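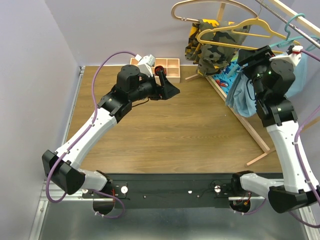 4.2 House rules for the bimanual cell

Published safety standards are good at telling you what a cell should be like on the day it is signed off. They have less to say about month six, when the risk assessment is in a drawer and the person who wrote it has moved to Ostura for more money. The rules in this section grew up in that gap. They apply to two-arm tabletop cells used for handling clothes, and most were written shortly after we needed them.

Our first rule set, drafted in November, had 50 entries. It was thorough, and operators read it the way people read the terms of a car rental. When Renzo Parisi audited compliance, he found that the best-observed rule was the one banning coffee from the enclosure, which everyone had been following anyway out of respect for the coffee. We cut the list to 18 and later sorted those into three groups: reach, cables and props.

Reach. Each arm has its own zone, and the strip of table between them is shared. Only one arm may hold the shared zone unless the task sheet names a handover. This sounds obvious until two operators, each certain of having the right of way, meet over a sleeve. The Waltard controller will stop both arms on contact, but it has no view on who was being rude. We therefore require the task sheet to name a yielding arm before power is applied. Operators may choose either one. They may not leave the box blank, and "whichever" has been ruled not to be an arm.

Cables. A cable that runs along the outside of an arm needs enough slack for the full range of the joints and not so much that it can catch on the work. In a cell with hangers in it, this is a narrow window. Before each session the operator moves each arm by hand through its outer positions with the power off and watches the cable the whole way. Ties are replaced when they look tired. An earlier wording said "when worn," which led to a long exchange of emails about what wear is.

Props. Racks, trays and hangers count as part of the cell, and moving one counts as a change to it. The standards we started from cover guards and tooling in detail and do not mention clothes racks, an oversight we have tried to bear with patience. Under our rule, any prop within reach of either gripper is logged by position at the start of a session. Garments may be swapped freely between trials, provided that nothing hanging reaches a joint. A rack that has been bumped goes back to its logged position before the next trial, including when the new position is, in the operator's opinion, nicer.

Figure 3. A two-arm cell of the type covered by Section 4.2, with a clothes rack, hangers and a divided tray at the far side of the table.

Exceptions are allowed in writing and expire at the end of the session. We tried open-ended exceptions under the Rorent protocol and found that they bred. The version of the rules used for all trials reported in Section 5 is dated Mar 16, 2021. The one later amendment, requested by the Phan group, concerns the numbering.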